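Chapter 7
Sorting Flexible Objects: The Two-Box Project

Most student teams begin with rigid parts. A block keeps its shape when it is lifted, and a program written for one block will usually serve for the next. Power cables follow no such rule. In this chapter, each team prepares a two-arm robot to move coiled cables between cardboard boxes. 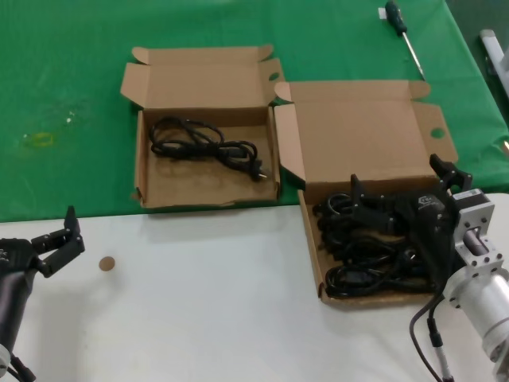 The project was first offered in January as part of the Plalcombe course in applied automation. Teams of 2 students share one workstation and keep a joint logbook. Section 7.1 reviews grasp points, and Section 7.2 covers the wrist camera. 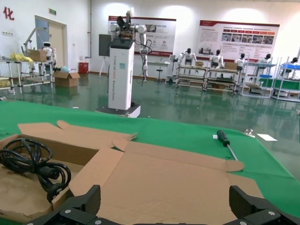
Before writing any code, a team should decide where a coil may be safely held. A single coil offers many possible grasp points, and the choice affects how the cable hangs once raised. A crowded box is harder to plan for. Where cables lie in a tangled pile with their loops bundled together, as in the box on the right, the program must select one loop and leave the others undisturbed.
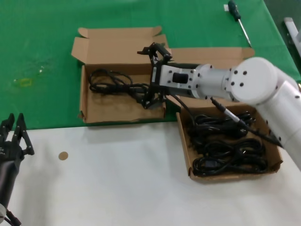 Each team records 300 trials for the Urkell exercise at the end of the chapter. A trial is counted only if both arms return to their starting positions.

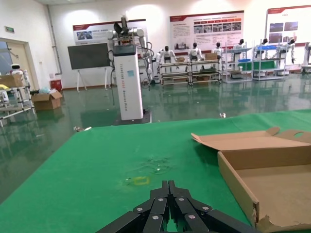 Students who have not completed the Gotau safety unit may observe but may not operate the arms.

Key terms: grasp point, coil, joint limit, trial log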